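Flimness Tableware Working Group
Minutes, June, 9:30 to 10:40

Present: C. Manole (chair), O. Fontes, E. Pîrvu, H. Dumitrescu (notes)
Apologies: T. Tănase

1. Previous minutes
Accepted with one correction. The order number for the Brulon cups is 3068.

2. Cups
Fontes reported on the plain cylindrical cup, pink, matte finish. Stock stands at 262, of which 31 are held back for rim faults. Pîrvu asked whether the faults were chips or uneven color. Fontes said both, mostly chips. Manole wants the two kinds logged separately from now on. Cups are to be stored rim down on the shelf liners, no stacking.
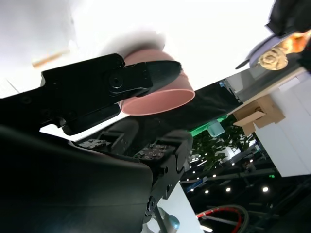 The lighter shade on the inner edge of the pink cup was discussed. Dumitrescu considers it acceptable for table settings and would leave the product sheet as it is. Pîrvu disagreed and asked for the wording to mention it. Agreed: one line to be added to the sheet.

3. Dishes
The pale lavender dish is to be paired with the pink cup in the breakfast setting. A single swirl-shaped pastry per dish, centered. Fontes noted that the first dish samples from Stanciu measured 155 mm across, against 150 mm on the drawing. No decision on whether to change the drawing. Tănase to be asked.

4. Storage
Flirnura has not confirmed the second shelf unit. Carried over.

Actions
Fontes: split the fault log, chips and color.
Pîrvu: draft line for the product sheet.
Dumitrescu: send item 3 to Tănase; write to Flirnura again.

Closed 10:40.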